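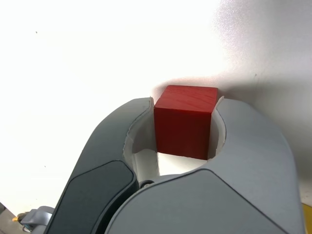 In favour of the plain wooden cube

16 Feb 2021
By the editor, Emstead Play Notes

The council nursery in Clultport is replacing its toys in June and has asked parents what they would like to see on the shelves. The list that came home in my daughter's bag had magnetic tiles on it, a marble run, a set of foam bricks and a Lehtinen construction box with 198 pieces. It did not have wooden cubes. I asked at the door and was told the old ones were going to the charity shop and would not be replaced, as children "get through them quickly", meaning they lose interest.

I think this is a mistake, and I would like the nursery to keep them.

A cube is the least demanding toy there is. It has no right way up. A two-year-old can pick it up from any side and put it down again on any side, and it will stay where it was put. Most of what we hand to small children has a front and a back, or a slot it has to go into, and a good part of their time goes on finding out which is which. With a cube they can get straight on to the part they want to do, which in our house is putting one on top of another and then lying on the floor to look at it.

Size matters more than the makers seem to think. The cubes we have at home are 45 mm along each edge. A small hand can close on one, and an adult can still stack them without feeling clumsy. We were given a bag of much smaller ones by a relative and they went under the cooker.

Paint that lets the wood show

I also have a view on finish. There are two ways to colour a wooden block. One is to cover it with thick gloss until it could be made of anything. The other is to put the colour on thinly, so that the grain still comes through on the faces. I prefer the second by a long way. A red cube done like this is still plainly a piece of wood. The top face looks bright and almost orange under a lamp, the side in shadow goes a deep crimson, and a child who turns it over sees the colour change. You can't get that from a printed picture of a red square.

Softened edges are worth paying for as well. They should be rounded enough not to hurt when one is trodden on, but the faces must be flat right out to the edge or the tower will rock. The set Wallby used to sell got this right. Their newer one is so rounded that three is the most we have managed.
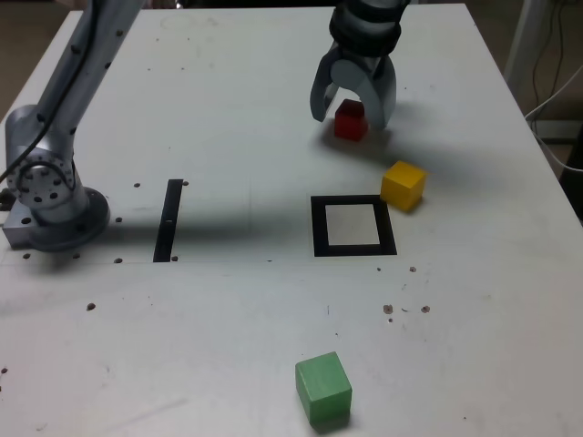 Red and yellow wooden cubes on a white table marked with a black square.

Colour does a job, too. Red and yellow on a white surface can be told apart from across a room by somebody who doesn't yet have the words for either. Put a cube in each of three colours on a bare table and you have enough for a game. Put the yellow one next to the square. Put the red one where the yellow one was. Swap them back. If you mark a square on the table with black tape, there is now an inside and an outside, and a child of three will spend a good while on the question of whether a cube that is nearly touching the line is in or out. My daughter holds that it is in. I don't agree, but she has not been moved.

The big construction boxes can't do this, because there is too much in them. Tip out 198 pieces and the first thing that happens is sorting, and the second is an argument over the wheels. I have nothing against wheels. I would only say that a box like that suits an older child, and that the nursery is for children under five. 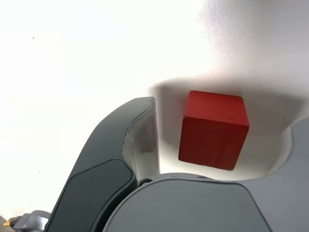

What I would ask for

A shelf at floor level with a shallow tray of cubes on it, six of each colour, all the same size. A plain table near by with nothing printed on the top. White is best, though it shows every mark and somebody will have to wipe it.

As for children getting through them quickly, I have watched the same thing at home. Ours were ignored for most of the winter. Then they came out again as cakes, and after that as parking spaces. They are at present under a blanket and I have been told not to move them.

The old cubes at Clultport are chipped at the corners and a few have lost their paint. A sheet of fine sandpaper would see to the rough ones. I have offered to do it and am waiting to hear.

Recent pieces
Are jigsaws too hard now?
The Emstead toy swap, one year on
Low shelves and why they work
Sand trays indoors: a case against

Contact Emstead Play Notes | © 2021 Emstead Play Notes | Back to top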